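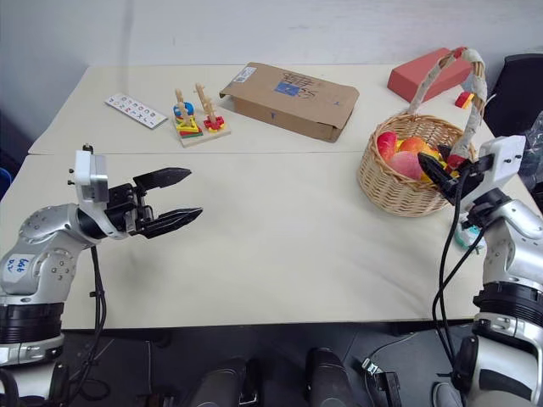 本目录收录 Tramum 桌面整理图集中“果篮”分册的图片与标注。分册编号 10,维护人 Hemi Dunstan,标注规范由 Jenő Kozma 起草。最近一次修订:2025年11月13日。

# Tramum / 果篮分册

## 1. 范围

分册记录的活动只有一种:在浅色双拼桌面上,围绕一只带高提手的藤编篮摆放和收拢水果,同时处理桌上的其他小物件。标注对象是物品及其位置关系,包括:

- 篮子与篮内物品;
- 散放在桌面上的水果类物品;
- 与水果无关的桌面物品(纸盒、积木、卡片等);
- 桌面分区。

墙面、地面、椅子不作为标注对象。桌沿以外的物品一律不标,即使形状完整。

## 2. 数据量

| 项目 | 数值 |
|---|---|
| 图片总数 | 2,144 |
| 含完整篮体标注的图片 | 906 |
| 标注轮次 | 2 |

其余图片只有分区标签和物品类别标签,没有轮廓。第二轮标注只复核了 906 张完整标注图,类别标签未经复核,使用时应单独抽查。

## 3. 桌面分区

桌面由两张桌子拼成,拼缝横向贯穿。分区以拼缝为界:

- `near`:拼缝以内,靠近操作侧的一张;
- `far`:拼缝以外,远离操作侧的一张;
- `seam`:物品底部压住拼缝时使用,优先于前两者。

左右方向以操作侧为准,不以篮子提手的朝向为准。篮子在不同图片中位置不同,有时在 `far`,有时在 `near`,因此“篮左”“篮右”属于相对标签,必须与分区标签同时给出。部分图片的近侧桌面可见轻微褶皱,褶皱及其阴影不标。

## 4. 类别表

| 标签 | 对象 | 备注 |
|---|---|---|
| `basket` | 藤编篮 | 提手计入篮体 |
| `mango` | 芒果 | 红黄两色,含玩具 |
| `banana` | 香蕉 | 整串记为一个实例 |
| `peach` | 桃 | 含玩具 |
| `fruit_yellow` | 无法细分的黄色水果 | 见 5.3 |
| `box_flat` | 扁平纸盒 | 不转录印刷内容 |
| `stack_toy` | 立柱套叠玩具 | 底座、立柱、套件合并 |
| `block` | 积木、泡沫块 | 不分材质 |
| `card` | 印刷卡片 | 不转录内容 |
| `device_small` | 小型电子装置 | 不推断用途 |
| `unknown` | 其他 | 必须填写颜色 |

真水果与仿真水果不分设类别。第一轮曾尝试区分,两名标注员的结果差异过大,该字段已于 7 月删除。旧版 JSON 中如仍有 `is_toy` 字段,忽略即可。

## 5. 标注规则

### 5.1 篮体

轮廓沿篮口外缘和提手外缘走线。提手缠有白色带状物,两端带红色,均归入 `basket`,不另设标签。提手与篮口围成的空洞需要挖除;洞内露出的水果按水果标注。

### 5.2 篮内与篮外

判定依据为可见支撑关系:

1. 物品由篮体或篮内其他物品承托,记 `inside`;
2. 物品直接落在桌面,记 `outside`,即使与篮壁接触;
3. 无法判断支撑关系,记 `uncertain`。 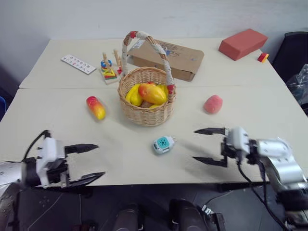 **图 2** 篮子位于 `near`。篮内最上方为红黄色芒果,记 `inside`;篮左的长形玩具芒果和篮右的粉色玩具桃记 `outside`。

### 5.3 遮挡

篮内物品经常只露出一部分。可见部分足以确定种类时使用具体标签;只能看出颜色时使用 `fruit_yellow` 或 `unknown`。图 2 中篮内右侧的黄色水果属于后者,底部前方仅部分可见的棕色物品记 `unknown / brown`。不得参照相邻图片补全类别。

### 5.4 远侧物品

图 2 远侧桌面上的扁平纸盒、套叠玩具和卡片各记一个实例。套叠玩具上的蓝、黄套环及三角形部件不拆分。红色长方形泡沫块记 `block`,朝向取最长边方向。

## 6. 文件结构

```
tramum_fruit/
├── images/
├── labels_full/ # 轮廓 + 类别 + 分区
├── labels_light/ # 类别 + 分区
├── splits/
└── CHANGELOG.txt
```

标注与图片同名,扩展名为 `.json`。坐标原点在左上角,单位为像素,不做归一化。

`splits/` 按摆放批次划分,同一批次的图片不会跨越训练集和测试集。自行重新划分时请保留这一约束,同批次图片之间的差别往往只有一两件物品的位置。

## 7. 已知问题

- 浅色卡片与桌面对比度低,`card` 的轮廓误差大于其他类别。
- `seam` 在第一轮中使用不一致,完整标注部分已修正,`labels_light/` 未修正。
- `mango` 的实例多于其他水果类别,训练时建议按类别重采样。
- 提手空洞在部分早期文件中没有挖除,可用 `hole_checked: false` 筛出。

## 8. 引用与反馈

引用时请写明分册名和修订日期。错误报告请附文件名、实例编号和建议标签,提交至 Arkerance 内部仓库的问题列表,类别争议由 Jenő Kozma 处理,文件损坏或缺失由 Hemi Dunstan 处理。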